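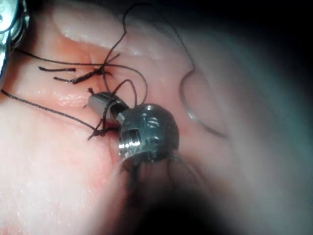
Dark suture thread and a metal instrument on soft tissue.

Parking. I want to talk about hospital parking, and no I won't calm down.

Four visits to Tremberg General since November. Thirteen dollars each time, and I never once stayed past lunch. My brother-in-law had surgery, went fine, surgeons were great, no complaints there. Then you walk out to the Vikness garage with a bag of his clothes and the machine wants exact change or a card it can't read.

It's a small thing. I know. But small things are what people remember, and what people skip visits over. A woman in line behind me was there every day for her mother. Do the math on a month of that. 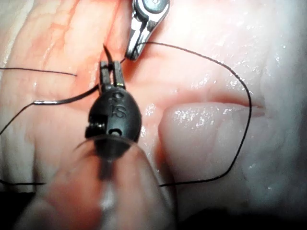
The usual answer is that garages cost money to run. Sure. So do elevators, and we don't put a coin slot on those. Ezequiel Vallejo wrote in last week to say that free parking would fill up with commuters from Ketine Street. Fair point - so validate the tickets. Front desk, rubber stamp, done. The grocery store manages it.

And the poeple who work there pay too! Roughly 70 a month, one nurse told me. To go to work. At night. Come on.

Next board meeting has public comment at the end. Go. Bring your ticket stubs, I'm bringing all of mine.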